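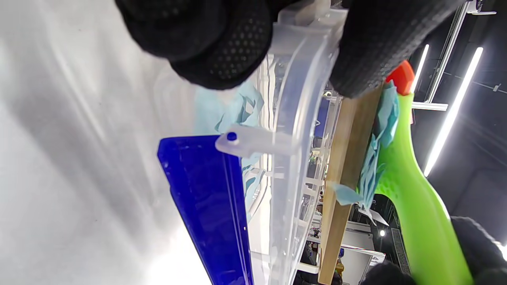 Clear bin, stepped lip, wooden board next to it. My grip on things, such as it is.

Bulk flour storage: bins, bags, or regret?

gronow_crumb
I have come into a lot of flour. Back in the spring I couldn't find any at the store, so I put my name down with a mill out past Idham and forgot about it. Last week they called. The minimum order, which I had read as a suggestion, was 96 pounds.

So I now own 96 pounds of bread flour, two adults to eat it, and a pantry built for people who buy crackers. Half of it is still in paper sacks on the guest bed. Do I move everything into clear plastic bins with lids, or leave it in the sacks and hope? My kitchen hits 80 degrees by noon in the summer and I'd like to finish this flour before it finishes itself.

bullwood_baker
Bins. Always bins. Paper sacks are a buffet with a label on it. I had pantry moths in 2014 and I still look at oatmeal with suspicion.

Freeze each batch for four days first, let it come back to room temperature with the bag still closed, then into the bin. If you open it cold you get condensation, and then you've got paste.

Efe Anozie
Going to disagree with the clear part. Light isn't doing flour any favors, and see-through bins only look good in other people's kitchens. I use opaque buckets with screw lids. Ugly as sin. My rye has been fine in them for a year.

bullwood_baker
Light matters if the bin is in a window. Who keeps flour in a window?

Efe Anozie
My sister-in-law. On a shelf. With a little chalkboard sign that says FLOUR, in case of doubt.

tinpan_lou
Is it white or whole wheat? That's the whole question, and three people have skipped it. White flour will sit in a cool closet for the better part of a year and not complain. Whole wheat has the germ in it and goes bitter. I've thrown out whole wheat that smelled like a box of old crayons.

gronow_crumb
White, mostly. There's one sack of whole wheat, which I was told was "a gift." I'm starting to think it was them clearing a shelf.

tinpan_lou
Freezer for the gift. The rest can live in the closet.

Nia Skyrme
I run a small bread stall in Lirkholm, so I go through this stuff faster than you do, but a few things carry over.

Write the date on everything. Not the date you'll remember, because you won't. Use up the oldest bin completely and wash it before you refill it. People top up a half-empty bin and then there's a layer at the bottom from the previous administration. And dry the bin overnight, lid off, even if it looks dry when you put the towel down.

On clear versus opaque I don't have strong feelings. I use clear ones because I can see when I'm running low, and they stay in a dark cupboard.

Efe Anozie
I can also tell when I'm running low. I lift the bucket.

Nia Skyrme
You're welcome to come lift mine. They're 50 pounds each.

bullwood_baker
What about bay leaves? My grandmother put two in every canister.

tinpan_lou
Bay leaves do nothing. I've seen a moth sitting on one.

bullwood_baker
She never had moths.

tinpan_lou
She probably never had 96 pounds of flour on a guest bed either.

gronow_crumb
Update. I bought four bins, and the first three sacks have gone in. The whole wheat is in the freezer, which meant eating a lot of peas this week. The guest bed is half cleared – my mother arrives in September and I'd like her to have the other half.

New question, while I have you. My usual loaf takes 500 grams of flour. If I bake twice a week, does anybody want to tell me how long this lasts? I did the math once and didn't care for it.

Efe Anozie
Ninety-six pounds is around 43 kilos. That's 87 loaves, so the better part of ten months. Get a bigger pan. I do an 800 gram loaf and it's gone in two days, though I have teenagers.

Nia Skyrme
Or make friends with the neighbors. Pizza dough freezes well, and so does anything with butter in it. I'd bag up 7 pounds or so for whoever on your street has been asking.

gronow_crumb
Nobody on my street has been asking. They will be receiving it anyway.

bullwood_baker
Put a bay leaf in theirs.

Last updated: June 14, 2020

We use cookies to remember your login and show you relevant threads. By continuing to browse you agree to our cookie policy. Accept | Manage settings

Contact us | Forum rules | Privacy | © 2020 The Proofing Drawer | Back to top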